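Section 4. Loading and seasonally adjusting a retail sales series

Before you start, have a monthly sales file with at least 60 months in it. Turell will accept fewer and will draw you a seasonal pattern from them, in the same spirit as a horoscope.

4.1 Import the series

1. Open Turell and choose File > New Series.
2. Pick your source file. Dates go in the first column, values in the second. If your statistics office puts three rows of title and a footnote about poultry above the data, delete them first.
3. Set Frequency to Monthly.
4. Set Units. The choices are Index, Currency (nominal) and Currency (deflated).
5. Click Load.

Note: Turell does not guess units. An earlier version did, and Hanan Srour in our support team spent most of a January explaining to a customer why his hardware stores had outsold the national economy.

Caution: Do not mix nominal and deflated values in one series. The chart will look splendid. It will be showing you inflation.

4.2 Assign categories

6. Open the Categories tab. The default list has 19 retail categories, from Fuel to Household Textiles.
7. Drag each column onto its category. Columns left unassigned go to Other, where they still count toward the total.
8. Enter the weights. They must add up to 100. Turell will tell you if they don't, in red, with a sound you can turn off under Preferences > Alerts. 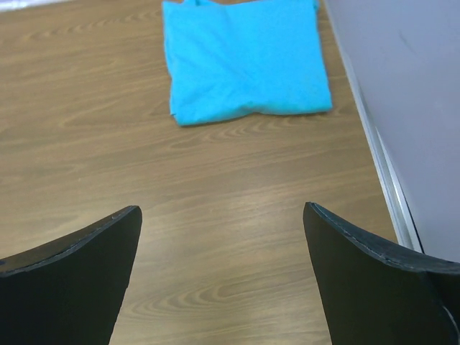
Fig. 4-1. Household Textiles: folded blue cloth.

Note: Towels are Household Textiles. Beach towels are also Household Textiles, whatever the sporting goods people have told you.

4.3 Run the adjustment

9. Select Adjust > Seasonal.
10. Choose a holiday calendar. Moving holidays are not included in the Basic calendar, so if Easter or Ramadan matters to your sales, use Extended.
11. Leave Outlier Detection on Automatic for the first run.
12. Click Run. A series of 772 rows takes under a minute. Larger ones take long enough for coffee, and anything over 3,000 rows should be split by region.

When the run ends, the adjusted line appears on top of the raw one. If the two are identical, you have either a business with no seasons or a file that was adjusted before you got it. Check the source notes. It is the second one.

Caution: Adjusting an already adjusted series removes a pattern that isn't there and puts a small new one in its place. Use Edit > Revert to Raw.

4.4 Read the monthly change

13. Click Change > Month on Month.
14. To compare with a forecast, open the Consensus panel and type in the median. Turell shows the gap in percentage points.
15. Click any bar to see which categories pushed it up or down.

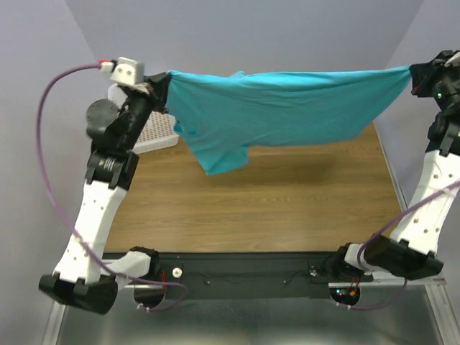
Fig. 4-2. Household Textiles: turquoise cloth, held near the upper corners.

Note: A category can rise while the total falls. This is arithmetic, and Support cannot fix it.

16. Save the session with File > Save As. Revised figures from the statistics office can be loaded later with Update Series, which keeps your weights and your calendar and quietly rewrites last month's headline.

If the Update Series button is gray, the new file has a different start date from the old one. See Section 7, Revisions.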